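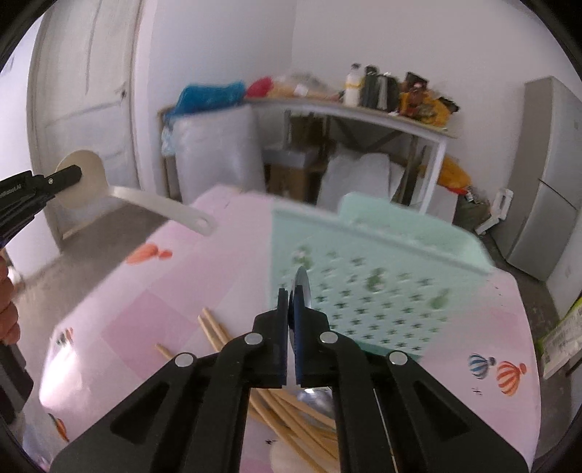 COMMUNIQUÉ DE PRESSE
15 juillet 2024

Domau ouvre en septembre son atelier « La table rangée »

Ranger une table de cuisine avec les enfants, et y prendre plaisir : c'est le pari de Domau, association de quartier installée dans l'ancienne mercerie Byun, qui lance à la rentrée un cycle de 6 séances ouvertes à toutes les familles. Nous en rêvions depuis longtemps, et nous sommes ravis de pouvoir enfin l'annoncer !

Le principe tient en peu de mots. Sur une nappe rose à petites montgolfières, on pose ce qui traîne d'ordinaire dans les tiroirs : ustensiles blancs à long manche, pièces en métal brillant, bâtonnets de bois. À côté, un panier en plastique vert menthe, ajouré. À chacun ensuite de trier, de regrouper, de retourner le panier s'il le faut, puis de recommencer autrement. Les plus petits jouent avec les motifs de la nappe, les grands discutent du meilleur ordre, et tout le monde finit par avoir un avis sur la place des baguettes.

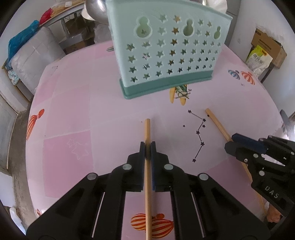 Les bâtonnets sont d'ailleurs nos chouchous. Longs, droits, faciles à aligner, ils donnent tout de suite envie de s'y mettre, et les trous en étoile du panier font un repère que les enfants adorent. Chaque séance se termine par un goûter pris sur la table remise en ordre (prévoir un tablier).

Le matériel est prêté par la ressourcerie Marnico, qui a mis de côté 1000 petits objets de cuisine pour le projet. L'imprimerie Gravum offre les livrets remis aux familles, avec des idées de tri à reprendre à la maison.

Informations pratiques
Début du cycle : septembre
Durée : 6 séances
Places : 30 par séance, sur inscription
Lieu : Domau, ancienne mercerie Byun, salle du rez-de-chaussée
Participation libre

Les inscriptions sont prises sur place, à l'accueil de Domau. Les journalistes qui souhaitent assister à une séance sont les bienvenus, avec ou sans enfants.

Contact presse : Domau, service communication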